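Every few months somebody sends me a list of "quiet roads" and every few months I fall for it. The latest came from a route-planning site called Nunedico, which gives the back road out of Jemal a calm score of 239. Out of what? The page doesn't say. I looked twice.

So on Wednesday I drove out to Stirko, left the car by the grain store and walked it, 19 kilometers there and back, with a sandwich and low expectations.

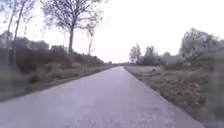

Posted by the author, walker and part-time complainer

I'll give them the quiet. Straight gray asphalt, no painted lines, a hedge along the left with a few thin trees sticking up out of it. But the write-up promised "ever-changing views," and I'd like to know which part of a dead straight road across flat land is supposed to change. I picked out one of those trees early on and felt I'd been looking at it all morning.

The list also says the surface is "like new." It's smooth enough, but it has pale patches and looks worn to me. Fine for boots - I wouldn't call it new.

Would I go again? Maybe in November, with a flask. I did like the hedge. I just don't see what a score adds to it.

3 comments

Joneo: The score is out of 1,000, I think. Which makes 239 pretty bad?

hedgefan: I thought it was out of 100 and they'd broken it.

flatfooted: Try it in a headwind, you'll get your changing views.

Shared 19 times

Contact | Copyright, all rights reserved | Back to top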